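About Hanenside

We're a small evening school for people who want to make jewelry with their own hands, and we love what we do!
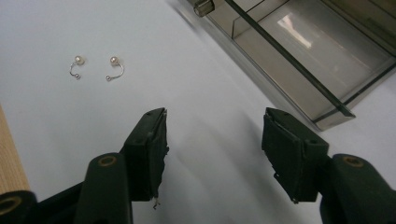 Hanenside started with a bench, a borrowed torch and a Monday night class that kept running past closing time. People came to learn how to solder a ring and then stayed to argue about files, saw blades and the right way to hold a bead while you glue it. We teach in two rooms over a bike shop now, and the arguing goes on (join in, please). Most beginners want to start with rings, and that's fine, but we like to nudge them toward earrings first. Take a pair like these, a small pearl on a thin curved silver wire with a tiny ball at the end. It looks like hardly anything, and yet you have to shape the same curve twice, once in each direction, and get the two to match. You learn a lot about your pliers that way!

Our beginner course is called Ralow. It runs for 36 hours over one term, with a new group starting every September, and you don't need any experience at all. We supply the tools, the practice wire and more sandpaper than you'll believe. You'll saw, file, bend, solder and polish, and you'll melt something by accident in the first few weeks, as we all did. Keep the melted bits. We have a jar of them by the door and it's one of my favorite things in the building.

After Ralow, a lot of people move on to Memon, our open studio. There's no set lesson. You bring a project, pick a bench and get on with it, and there's always a teacher in the room to help with a stone that won't sit straight or a clasp that won't close. Some members are making wedding bands, some are fixing a grandmother's brooch, and a few have been working on the same chain for so long that we've stopped asking.

The teachers are known as the Gurus, a name that began as a joke on a sign-up sheet and stuck. They're all working jewelers, and they all do things a little differently, so if one way of bending a hoop makes no sense to you, ask the Guru at the next bench and you'll get another.

So far 577 people have finished a course with us, and we still get excited when someone puts on the first thing they ever made and wears it home on the bus. Last year we also opened a lending library of hand tools, with 800 pieces in it, so members can keep practicing at the kitchen table between classes.

If you'd like to look around, come up during any open studio evening. The stairs are steep, the kettle is usually on, and you're welcome to try a saw before you sign up for anything.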